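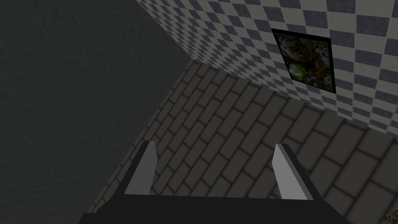
Visits > Factories and workshops > Gekby tile works

The tile works at Gekby opens its doors to the public for one week in May. The rest of the year you can buy from the shop by the gate but you can't go further in. I had wanted to see it since I retiled our hall floor, so I took the morning train to Skanstead and the bus from there. The bus stops at the church and you walk the last part along the river. The path was muddy. There is a road as well, but it has no pavement and the clay lorries use it.

Tours leave on the hour from ten o'clock and last until they are finished, which in our case was well past the next hour. You sign in at a desk in the old stable, get a pair of safety glasses and a paper visitor badge, and wait on a bench until the group is full. Ours was a mixed lot: a couple doing up a farmhouse, some art students, two families and a man who collects bricks and said so early on. Entry is free. Tea and buns are extra.

The first stop is the clay yard. The clay is dug from a pit behind the village and left outside for a winter before they use it, so the frost can break it up. There were heaps under tarpaulins and one left open for us to handle. It is grey when dug and turns red in the kiln, and our guide passed round a raw lump and a fired piece from the same heap. The white tiles are made from a different clay that comes in by lorry, already cleaned and bagged. I had assumed it was all local.

From the yard you go into the mixing shed, where it is too noisy to hear anything. The guide stopped outside and told us what we were about to see, then walked us through without speaking. The clay goes up a belt, through a pair of rollers, into a trough with water and out again as a long square bar. A wire cuts the bar into slabs. The slabs go on to the press, and the press was the part the children liked best. It comes down with a thump you feel in your feet.

The works has 3 kilns. Two are gas-fired and in use every week. The third is the old wood kiln, a brick dome with a low doorway, and it is lit only for special orders. You can go inside it four at a time. The walls are covered in a brown glassy skin from years of salt glazing, and it smells of soot. The gas kilns run to 1000 degrees for the red floor tiles and hotter for the white ones. After that they need a long cooling before the doors can be opened, as cold air on hot tile will crack the whole load. There was a shelf of cracked tiles by the kiln door, kept for showing people.

Glazing is done in a long room upstairs with windows on the north side. The plain colours are poured: the tile goes along a belt under a curtain of glaze and comes out covered. Anything with a pattern is done by hand with a stencil and a brush. They let us try one each. Mine was a border tile with a leaf on it, and the leaf ran. For a small charge they will fire it and post it on to you, and I paid for that.

The sorting room interested me more than I expected. Every tile is tapped with a small wooden hammer and listened to. A sound tile rings and a cracked one gives a dull knock. We passed two of them back and forth and could all tell which was which, though the crack itself couldn't be seen. After that they are checked for colour against a master tile and put into batches. If you are buying for a large floor, buy it all from one batch — the difference between two batches of the same blue was plain once they were laid side by side.

The range made here is called Espiritu. It comes in 4 sizes, and the colours have hardly changed since it began. The showroom is in the former drying loft and has samples fixed to boards that you can take down and carry to the window. I asked about chequered patterns, having one in mind for a bathroom. The advice was to start laying from the middle of the wall so that the cut tiles at both ends match, and to use a mid-grey grout if the two colours are far apart. White grout makes the pale squares look bigger. They also said to lay out a few rows dry on the floor and look at them from the doorway, where you will see them from most often.

Seconds are sold from crates in the yard, by weight. I found enough plain off-white ones for a splashback and then had to carry them back along the river to the bus. Bring a rucksack, or come by car if you mean to buy. The car park has 80 spaces and was filling up by the time I left.

The canteen is run by the Guvar bakery from the village during the open week. I had pea soup and a cheese roll, both good. The queue is shortest before noon.

A few practical points. The yard is cobbled and the glazing room is up a steep stair with no lift, though the guide offered to bring samples down to anyone who preferred to stay below. Photographs are allowed everywhere except the room where the glazes are mixed. Dogs have to wait outside the gate. The toilets are behind the stable and are clearly signed from the shop. The last tour goes at three o'clock, and the last bus back to Skanstead leaves the church at twenty to six.

My leaf tile came in the post in June, well wrapped. The run had turned out darker than the rest.

14 shares | 6 comments

Contact | Copyright: text may be quoted with a link | Back to top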